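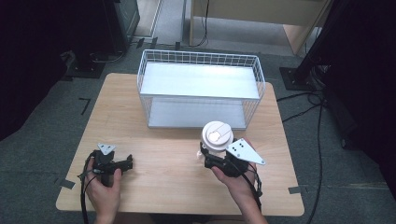 Figure 4. Both hand grippers in use at the work table. The right gripper is holding a lidded cup in front of the wire basket.

Section 4. Setting Up the Work Table and Hand Grippers

This section covers the table, the basket, the floor tape and the two hand grippers of the Lagman build. Finish Section 3 (wiring the recorder box) first. You will need the printed marker plates from the Felard parts folder, a roll of dark cloth tape, a tape measure and a small Phillips screwdriver.

Plan on an evening for the first setup. After that it goes quickly.

4.1 Placing the table

1. Choose a spot with even light and no direct sun on the tabletop. Sun on the marker plates causes more lost tracking than anything else in this build.

2. Set the table down so you can stand on one long side and reach the far edge without leaning.

3. Push down on each corner in turn. If the table rocks on carpet, shift it a little and try again. Do not shim it with folded paper, which packs down over a session.

4. Mark the table position on the floor with short strips of tape near the corners. Use an L-shaped piece wherever you need to mark a corner exactly.

5. Press the tape down hard with the back of a spoon. Carpet tape lifts at the ends first.

Note: If you share the shop, write your build name on one of the strips. Ours at Trindovgate were pulled up twice by people cleaning.

4.2 Placing the basket

1. Put the basket on the back half of the tabletop with the open side up. Leave the front clear for your hands.

2. Fit the lower panel first, flat on the bottom, then the upper one.

3. Try both panels with a fingertip. If either one slides, tie it to the wire with a small cable tie and trim the tail flush.

4. Record the basket position in the log sheet, measured from the front edge of the table.

Caution: Check the wire ends for burrs before you reach in. File down any you find.

4.3 Fitting the marker plates

The left and right plates are different sizes. Each gripper has its own dot pattern, and the Drondico tracking software will report a swapped pair as error 3622.

1. Unplug both grippers.

2. Seat the small plate on the left gripper and the larger plate on the right gripper.

3. Start both screws by hand, then tighten them a quarter turn past snug. The printed bosses crack if you go further.

4. Wipe the plates with a dry cloth. Do not use alcohol on them, as it smears the dots.

4.4 Routing the cables

1. Run the right cable back along your forearm and hold it with a soft strap below the elbow.

2. Let the left cable hang in a loop past your hand. The loop should be big enough that you can reach across the table without pulling on the plug.

3. Keep cables on the floor out of the place where you stand. Tape down any that cross it.

4. Move both hands through the full reach, slowly, and watch the plugs.

Caution: Tripod legs and loose cables do not mix. Route around the base plate of any stand, never under it. A stand that shifts even slightly means the calibration has to be done over.

4.5 First check with a cup

Use an empty disposable cup with its lid on. A bare cup folds too easily to be a fair check.

1. Plug in both grippers and start the software. Set the sample limit to 3000.

2. Stand the cup on the table in front of the basket.

3. Close the right gripper on the cup until it just holds. If the wall dents, back off.

4. Lift the cup clear of the table, move it over the basket and set it down inside. Open the jaws fully before you pull away.

5. Repeat until you have 22 runs, then open the log. At least 17 should show both plates tracked from start to finish.

If you get fewer than that, look at the lighting first, then the plate screws, then the cable strap. Run the check again after each change so you know which one mattered.

Note: Keep the larger plate angled outward as you move. Turning your wrist in toward the basket hides the dots.

4.6 Before you leave the table

1. Unplug both grippers and hang them up by the body, not by the cable.

2. Save the log and copy it to the shared drive.

3. Replace any tape that has started to lift.

Section revised 22/03/2021 by Consuelo Taipe. Calibration is covered in Section 5.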